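Subject: Re: [localhist] Derbridge parish registers and the 1851 gap

On 23rd May a list member wrote:

> I have been working through the Derbridge burial registers for my
> thesis chapter on migration and keep running into the same trouble.
> The printed transcript gives 3,727 entries for the years I need, but
> the index at the back only accounts for 2,734 of them. Has anyone
> compared the transcript with the originals? I would also like to know
> if the Lachance notebooks are open to readers again. The last I heard
> they were closed for repair.

I compared part of it a few years ago when I was writing on the Wurden mill families, so I can answer some of this.

The index was made from an earlier draft of the transcript, before the chapel burials were added. The chapel entries are in the main text, mixed in by date, but they were never indexed. That explains most of your difference. The rest seems to be infants entered without a first name, which the indexer left out. If you need those you will have to read the pages straight through. It took me 30 hours spread over a month, and I was only taking down surnames and ages.

As for accuracy, I checked 19 pages against the originals and found the dates very good and the places of origin less so. The transcriber tended to turn an unfamiliar place name into a familiar one. "Wurden" in particular covers at least two different spellings in the register, and I am not convinced they are the same village. For a chapter on migration I would go back to the manuscript for every entry that gives a place outside the parish.

The Lachance notebooks were open when I last asked. You have to order them ahead, and they bring out one volume at a time. The second volume is the one you want — it has the lists of lodgers, with the landlord's name beside each. The handwriting gets worse toward the back.

You might also try the Jirkeo database. It is thin before 1840 but decent after that, and you can search by occupation. It took its Derbridge data from the printed transcript, so don't treat it as a second source.

I have my notes on the 19 pages in a plain spreadsheet and can send it off list. 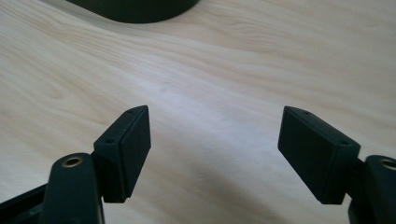

The column marked "q" is for readings I wasn't sure of. I meant to go back over those in July and never did, so please check them yourself before citing anything.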